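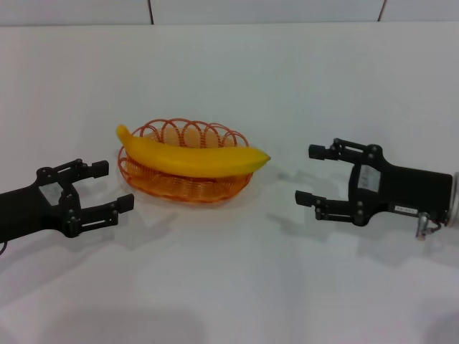 About Treneck

Treneck is a family-owned housewares wholesaler based in Alldale. We supply independent kitchen shops, gift stores, florists and small hotels with baskets, bowls, trays, table linens and storage goods. We have been in business for 13 years.

The company began as a market stall selling secondhand kitchenware. Shop owners kept asking whether we could get the same items new and by the case, so we rented a unit on Kondeck Road and started ordering in bulk. We are still on Kondeck Road, now in a larger building with a loading dock and a trade counter.

Our catalog currently lists 3674 items. We add new lines in January and again in late summer, and we clear out slow sellers at the trade counter at reduced prices. 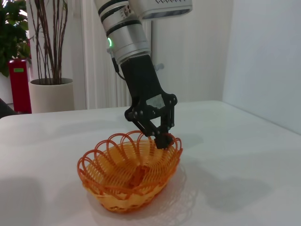 Most of our customers are small stores, so we keep our terms simple. The minimum opening order is $139. Reorders have no minimum. Orders placed by noon ship the same day, and local deliveries go out every Friday. Breakages must be reported within 10 days of delivery.

In addition to our general range, we are the regional distributor for Segers table linens. Swatch cards are available on request.

The trade counter is open on weekdays from 8 a.m. to 4 p.m. Please bring a copy of your resale certificate on your first visit. We do not sell to the public, but we can give you the name of a stockist near you.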